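Home | Reviews | Storage | Laundry | About

Tapsell Shallow Basket: eight months with a pink rectangle

04/01/2026 - 5 comments - 80 shares

I bought the Tapsell in December to solve the sock problem, which in my house is less a problem than a form of government. It's salmon-pink plastic, low-sided, with little rectangular holes all over and a gray handle at each short end.

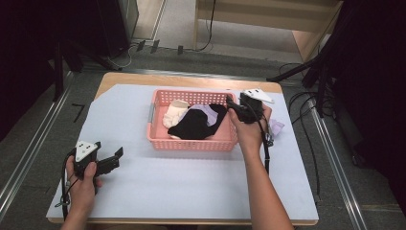
The low sides are the selling point. You can see what's in it without digging, so a black sock can't hide at the bottom until spring. The catch is capacity. A week of socks for one adult is fine, but add a sweatshirt and you've built a hill.

My old Flevarow was deeper and swallowed some 200 things, most of them never seen again.

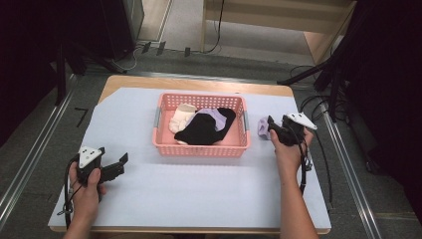 Handles: small. Fine for fingertips, less fine on stairs. The holes let air through and also, in time, lint. It wipes clean in a minute - I've done it twice and felt very proud.

Pairing is still up to you. Lavender goes with lavender, and the cream one waits for a partner that I suspect has moved to Matirthorpe.

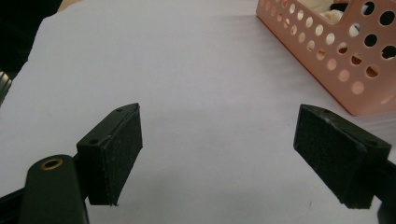 Photo: Alik

I'd buy it again, maybe in a color that doesn't glow at me from the hallway. Four stars, and I'm keeping the Flevarow for towels.

Share 8 | Next review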